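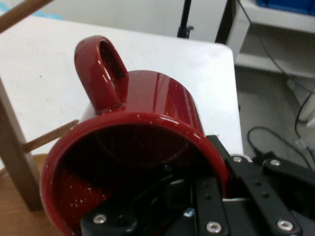 上个月我就在群里嚷嚷要去看机器人,嚷了好几个星期,终于去成了!地方叫 Kilent,在河边那片旧厂房改的园区里,一年开放两次,每次只放一天。我是坐地铁转公交过去的,最后一段路完全没有路牌,问了一个遛狗的大叔才找到门。门口贴着一张 A4 纸,写着“开放日请走侧门”,侧门又贴了一张,写着“请按门铃”。按了,没人应。后来里面有人出来倒咖啡渣,我就顺势跟进去了。

签到表上我是第 32 个,说明前面已经来过不少人了,可楼里安静得很。一楼是 Zoson 的展位,做移动底盘的,几个小朋友追着一台圆圆的小车跑,家长在旁边喊“别踩别踩”。二楼才是我想看的,Harum 小组的机械臂演示,题目写得特别朴素:挂杯子。

对,就是把马克杯挂到木头杯架上。我家厨房也有一个差不多的架子,我每天早上闭着眼睛都能挂。所以刚开始我心里是有点不以为然的,站在桌子边上想,就这?

看了十分钟以后我就老实了。杯子是横着拿的,杯口朝一边,杯把朝天。夹爪有一部分伸进杯口里面。要挂上去,得让杯把那个圈套住一根木棍,而那根木棍又是斜的,每根斜的方向还都不一样。你自己试试把眼睛闭上,再戴一副厚手套,用两根筷子夹着杯子去套,大概就是这种难度(这个比方是讲解的人说的,我回家真试了,杯子没碎,筷子掉地上了)。

讲解的是 Heidrun Eder,说话很快,普通话夹着英语,语速一上来我就只能听懂名词。她说他们不给机械臂写死一套动作,先由人遥控着做很多遍,再让程序去学。现场也有遥控环节,观众可以报名,我当然报了!排队排了好久,前面一共 11 个人,每人给两分钟,有个穿校服的男生超时了,大家也没好意思催他。

轮到我的时候,手心全是汗。操作手柄比想象中轻,手稍微一抖,那边的胳膊也跟着抖。我犯的第一个错误是太着急,杯子还没抬够高就往架子那边推,结果杯口直接顶到架子上去了,Heidrun 在旁边喊“上,上,先往上!”我一紧张又往左拐了。第二个错误是一直盯着杯口看。她后来告诉我,新手都盯着杯口,其实该看的是杯把的那个洞,还有木棍的尖。道理一说就懂,手就是不听话。

最后我没挂上。两分钟到,我把杯子放回桌面,放得还挺稳,自我安慰一下。

换人操作的空当,我绕到另一侧去看。从这个角度看得清楚多了,胳膊是白色的,手是黑色的,杯架底座圆圆的一块木头,立柱上几根短木棍朝不同方向支棱着,难怪我在手柄那头总觉得深浅不对。操作的人要是能随时换个角度看就好了,我把这个想法跟旁边的人讲,他们说腕上那个镜头的画面也会给程序一起学,等于它有好几双眼睛。我心想那我刚才只有一双,输得不冤。

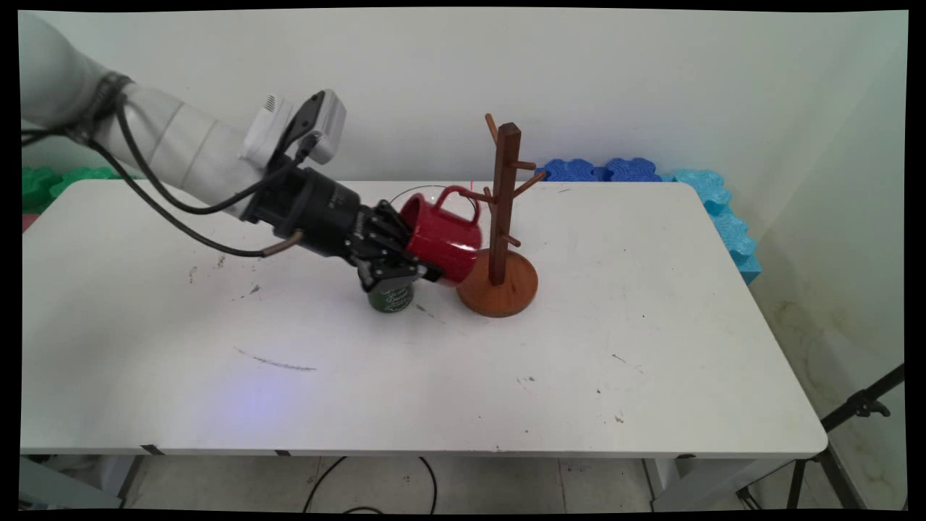 Shona Kerr 倒是不太买账,说挂杯子这件事人做起来就一秒钟,花这么大力气教一台机器,不如先教它把桌子擦干净,或者把洗碗机里的碗拿出来,那才是家里真正没人愿意干的活。

我们俩为这个在楼梯口争了半天。我的看法是,挂杯子看着小,可里面什么都有:要抓得住,要转方向,要对准,碰到东西了还得知道收力。这些学会了,拿碗大概也就不远了吧?Shona 还是摇头,说“不远”这两个字她听了很多年。好吧,这个我也反驳不了。

争完了去楼下吃东西。园区里有家小店叫 Skinner,卖三明治和热汤,番茄汤 14 块一碗,味道一般,但是给的面包很大方。店里的杯子全是倒扣着摞起来的,我盯着看了好一会儿,满脑子都在想如果让那只黑色的手来拿,该从哪里下手。Shona 让我别发呆了,汤要凉了。

下午又上去看了一轮自动的,就是没有人遥控、程序自己来的那种。速度比我想的慢很多,每动一下都像在考虑人生。有一次挂上了,围观的人居然一起鼓掌,我也跟着鼓,手都拍红了。还有一次杯把从木棍旁边擦过去,差一点点,全场“哎呀”一声,特别像看球赛。Heidrun 说没挂上的那些他们也会留着,回头逐条看是哪一步歪的。我问她成功率多少,她笑了笑,说今天人多她不报数,让我等他们自己发文章。

顺便说几个实用的,给想去的朋友:

二楼没有椅子,穿舒服的鞋。

遥控体验要现场排队,不能在网上约,我去的时候中午人最少。

带小孩的话先去一楼,二楼那张桌子跟前要安静一点,围栏也不能趴。

拍照可以,闪光灯请关掉,工作人员会提醒。

洗手间在院子对面,要出大门再绕一圈,别问我是怎么知道的。

下一次开放听说在 6 月,具体哪天还没贴出来。我已经跟 Shona 说好再去一趟,她嘴上说没兴趣,临走的时候却在留言本上写了整整一页,建议他们加一个擦桌子的项目,还画了示意图。我呢,打算这段时间在家里先练练,每天早上挂杯子的时候只看杯把,不看杯口。今天早上练的时候碰掉了一个勺子,杯子倒是挂上了。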